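4.2 What happened when we stopped asking for receipts

I should say up front that I didn't expect this part of the study to be the interesting one. When Parveen Pirzada and I set up the interviews, we were mostly curious about how small youth charities decide who gets help and who goes on a waiting list. Receipts were a line near the bottom of our topic guide. Then we started talking to families, and receipts were pretty much all they wanted to talk about!

A bit of background first. The Bugti Fund gives small grants to households with school-age kids, mostly for clothing, bus fare, exam fees and the odd pair of glasses. Until February, a parent had to buy the item, keep the receipt, bring it to the office and wait to be paid back. After that the fund switched one of its two districts (I'll keep calling it the Prunik side, as the staff do) to money up front with no proof of purchase. The other district, Gratorier, kept the old rules. We had nothing to do with that choice, and the districts weren't picked at random, so please read what follows with that in mind.

Over the study period the fund handled 2756 requests across both districts. We got usable paperwork for all of them, and we sent a short survey to every household that had asked for help more than once. From that survey, 316 households wrote back. I then sat down with 18 parents for longer talks, usually at their kitchen tables, usually with a toddler trying to eat my consent forms.

The pattern in the paperwork is easy to describe. On the Gratorier side, a good share of approved requests were never paid out at all. The family was told yes, and then nothing came back. We had guessed (and so had the staff) that these were families who'd found the money somewhere else. The interviews told a different story. Parents said they couldn't front the cost, or they'd bought secondhand from a neighbor who doesn't write receipts, or they'd lost the slip and felt too embarrassed to come in and say so. One mother told me she had walked to the office, looked through the window at the line, and gone home again. "I had the paper in my hand," she said. "I just didn't want to hand it over in front of people."

On the Prunik side that gap mostly closed, as you'd hope, given that the money went out the same day it was approved. What I found more striking was the kind of thing people asked for.

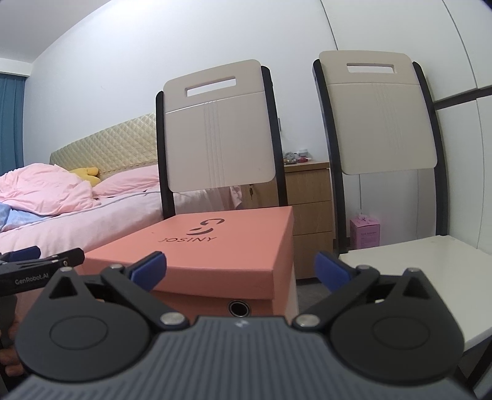 Figure 3. Shoe box on a bedroom chair, with a hand-held gripper in the foreground.

Under the receipt rule, requests were lumpy. Families saved them up and asked for something big enough to be worth the trip, such as a winter coat or a term's worth of bus passes. Once the rule was gone, requests got smaller and came more often: gym socks, a calculator, a class trip that had been announced on a Thursday and was due the next morning. The staff found this tiring at first (more requests means more phone calls), and two of them told us so quite bluntly. But they also said the calls were shorter and a lot less tense, and that they'd started hearing about problems while those were still small.

Did anyone misuse the money? Everyone asks me this, usually within a minute. Our data can't settle it, and I'd be wary of any study this size that claimed to. What I can say is that parents on both sides described spending in nearly the same way, and that several of those on the Prunik side had kept their receipts anyway. One had them in an envelope on the fridge. She hadn't been asked for them and didn't really think she would be, but she'd done it the old way for years and it felt strange to stop.

There's one more thing I want to flag before the next section. The fund moved its records over to a new case system, Drikeo, partway through our study, and a few request categories were merged when that happened. "Footwear" and "clothing" became one code, for instance. We went back and split them by hand using the case notes wherever the notes allowed it, and left the rest out of the category counts. The payment figures aren't affected by any of this. Section 4.3 turns to the staff interviews, including the two caseworkers who would have liked the old rule back.

Related items
Waiting lists and who leaves them: notes from three youth charities
Small grants, short forms: a review
Talking about money with teenagers present
Bus fare and school attendance in two districts
Working paper series, November 2025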